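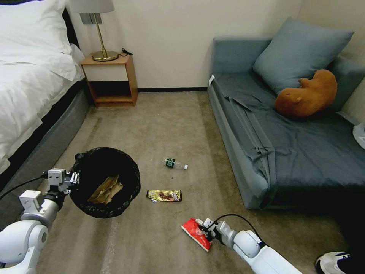
Padenska, April

Search this board
1 min read

**gilang_m:** Our club's pickup task for the Civa meet is getting there! Left arm stays by the bin, right arm does the fetching.
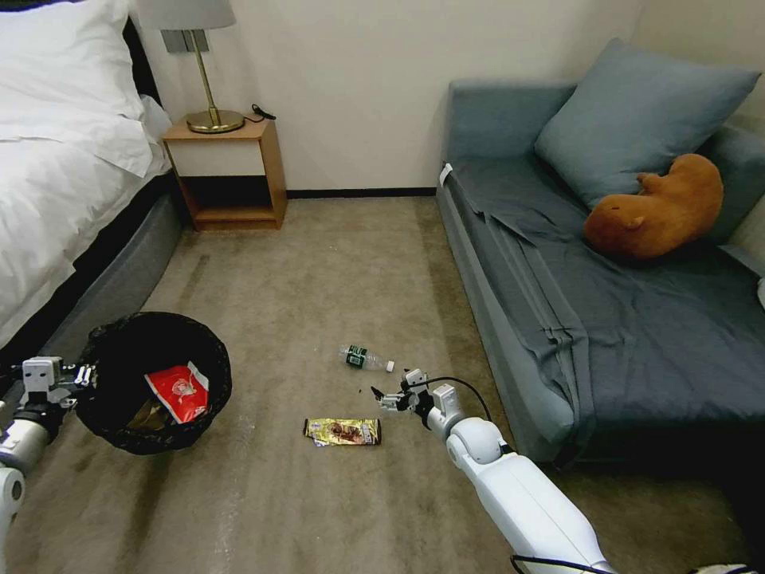 I'd still slow the right arm down before Wednesday, it's twitchy at 89.

**trindade_j:** Nah, leave it. Drop it to 40 and we'll never finish.

**hgerlach:** I'm with Gilang, sorry. Wrappers are fiddly!
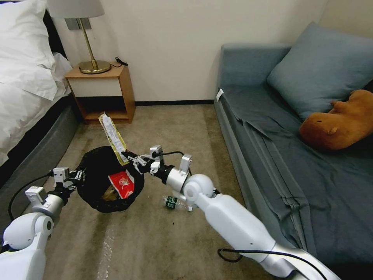 **Run order (still arguing)**

**slamet_lau:** Bottle last, please. Wrappers first.
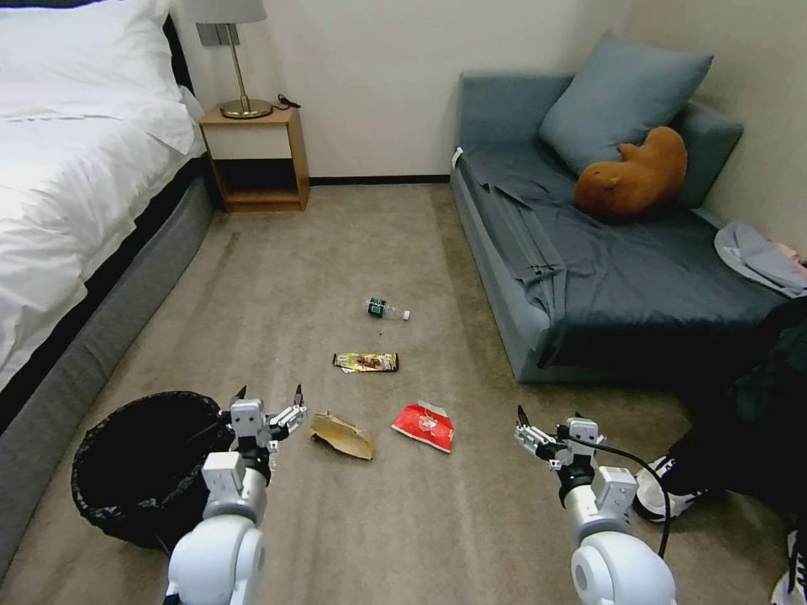
**laurinda:** Do we get a practice run at the meet?

**gilang_m:** Everyone gets 5 minutes on the floor.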